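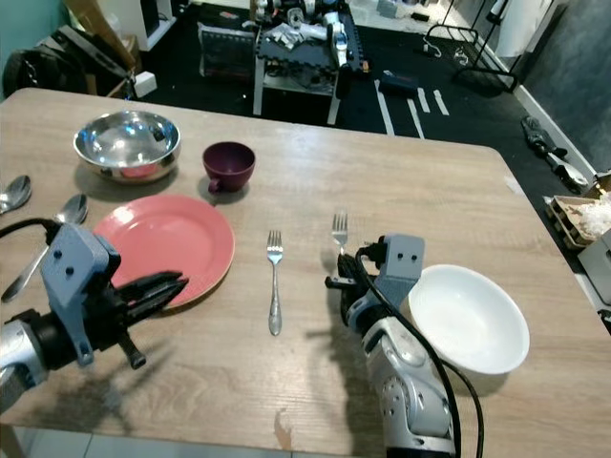
Table 5: mixed tableware, with wear to the wood-grain top near the front edge.

Ponholm canteen: tables and tableware, gallery

Text and captions: Grigore Costache
Page last changed 27 April 2021

The pictures on this page go with the condition notes for the canteen at Ponholm. They cover the table tops, the tableware in daily use, the shelves it is kept on and the wash-up room. The notes themselves are kept in the office folder under the same headings. Captions give the table or shelf label first, then the point of interest. Left and right are as seen from the side the picture was taken.

Table labels are on the underside of each top, near the left front leg. Table 7 was relabelled in October and older notes may call it the window table. Sizes are given only where they affect storage.

Table tops

Table 5, whole top. Light wood grain, pale brownish-beige. There are small worn spots as well as the chipped patch. Graded fair. To stay in use until the next round of notes.

Table 5, tableware. The coral-pink plate and the dark plum cup are from coloured stock, the white bowl from the plain. One fork handle is ornate and does not match the straight pattern bought for the other tables. Kept together as a mixed set under the label 5M.

Table 5, underside. Cross rail, both fixing blocks and the label. One block has been glued again. The old glue line shows as a darker band.

Table 7, whole top. Same size as Table 5 but with a closer grain and a darker finish. Ring marks towards the wall end.

Table 7, ring marks, close view. The marks sit in the finish and cannot be felt with a fingernail. A light rub with oil took out the faintest. The rest were left.

Table 7, left front corner. Old knock, filled and sanded. The filler has dried lighter than the top and should be toned before the next coat of oil.

Side table by the hatch. Narrow top, used for trays and the water jugs. Swelling along the back edge where jugs are filled in place. A shallow drip tray from Hunel now stands under them.

Side table, back edge, close view. Swelling runs from the wall bracket to the first joint. Edge strip lifting at one end. Clamp marks are from the first attempt at gluing it down.

Plates

Coloured plates, stacked. Sorted by colour and then by rim. Raised-rim plates go at the bottom of the stack. Flat-rim plates slide if the order is reversed.

Coloured plate, glaze wear. Grey lines from cutlery across the middle. These are metal marks on top of the glaze and come off with cream cleaner. Cuts in the glaze do not, and plates with cuts are taken out.

Plain plates, Engebretsen pattern. White, with a step inside the rim. The full count in stock is 73, including those held back for visitors.

Engebretsen plate, foot ring. Unglazed foot, rough on one side. Rough feet scratch the plate below. Rubbed down with a wet stone before the plate goes back on the shelf.

Plate with rim chip. Chip on the outer edge, clean break, no crack running from it. Withdrawn. Any chip on an eating or drinking edge means the item is withdrawn, whatever its size.

Bowls and cups

Shallow white bowls, nested. Nest no higher than 7. Above that the lowest bowl takes the load on its rim and the stack leans.

Shallow white bowl, inside. Fine crazing below the rim, seen only with the light from one side. Use continues but the bowl is marked with a pencil dot on the foot so that it can be checked again.

Mixing bowls, upper shelf. Stainless steel, stored upside down. The largest is too wide for the shelf and overhangs the front. It has been moved to the floor rack.

Mixing bowl, base dent. Dent from a fall on to the tiled floor. Bowl rocks on a flat top. Kept for washing salad and not to be used under the hand mixer.

Cups, hooks and tray. Cups with a full handle hang from the hooks. Cups with a small handle will not sit safely on them and are kept on a lined tray.

Cup, handle join. Hairline at the lower join. Tapped with a wooden spoon handle it gives a dull note where a sound cup rings. Withdrawn.

Cutlery

Cutlery drawer, before sorting. Two patterns of fork mixed in one section. Handles of the longer pattern catch the drawer front when it is pushed shut.

Cutlery drawer, after sorting. Longer pattern moved to the back section, handles facing left. Drawer closes fully. Felt lining replaced at the same time.

Straight pattern forks. Bought in boxes of 30. Stamped on the back of the neck with the supplier's mark, which is sharp on some and almost worn away on others.

Fork, bent tine. Outer tine turned out. Straightened cold between wooden blocks. A tine that has been bent back and forth more than once is likely to break and should not be straightened again.

Table spoons, pitting. Small dark pits in the bowl of the spoon. Cause not certain. Salt left in the washing machine is the likely one, and the rinse setting has been changed.

Serving spoons, rack. Hung by the hole in the handle. Spoons without a hole stay in the jar on the hatch.

Shelves and storage

Dresser, lower shelves. Plain plates to the left, bowls to the right. The middle post carries a good part of the weight and must not be taken out to make room for trays.

Dresser, middle post. Packing piece under the post is split. The new piece is oak, cut from an offcut, and sits flush with the floor plate.

Dresser, upper shelf. Coloured stock. Shelf sags at the centre when fully loaded. The heavier plates have been brought down and the sag is less, though it has not gone.

Shelf lining. Ribbed rubber mat from Hunel, cut to size with a knife. Ribs run front to back so that crumbs can be brushed out. The first piece was cut the wrong way round and is now used under the toaster.

Visitor set, boxed. Plates on edge with card between them, cups in the corner spaces. Box label gives the contents and the shelf it came from. The lid must be tied for the journey to Drallavlow. Tape pulls the surface off the card.

Visitor set, box base. Corrugated card doubled at the bottom. One corner crushed in transit, nothing broken.

Wash-up room

Draining racks. Plates stand in the slots facing the wall. Shallow bowls take two slots each and drain badly if squeezed into one.

Sink, left basin. Limescale around the waste. Removed with a weak acid cleaner and a plastic scraper. Steel wool has been used here in the past and the scratches hold scale.

Washing machine, lower basket. Plastic coating gone from several of the pegs. Bare wire leaves rust spots on white glaze. Pegs dipped in repair coating and left overnight.

Washing machine, cutlery basket. Forks and spoons mixed and handles down, so that spoons do not nest and come out with a film between them.

Tea towels, drying rail. Linen for glass and cutlery, cotton for everything else. The rail is fixed to the stud wall and will not take wet aprons.

Grades used in the captions

Good: no mark that can be felt, all joints sound.
Fair: worn or marked, safe to use, no work needed before the next notes.
Poor: work needed. The work is named in the folder.
Withdrawn: out of use and off the shelf.

A withdrawn item goes in the grey crate under the dresser and is struck off the stock sheet on the same day. Items from the 5M set are entered on their own sheet. If one of them is withdrawn it is replaced from the odd stock on the upper shelf, as no matching pieces are on order.

Corrections

The caption for the shallow bowls gave the wrong shelf and has been changed. The two views of the cutlery drawer were in the wrong order. The note on Table 7 used to say that the ring marks were at the window end. They are at the wall end.

Larger copies of the pictures are held in the Ponholm office. Ask for them by table or shelf label.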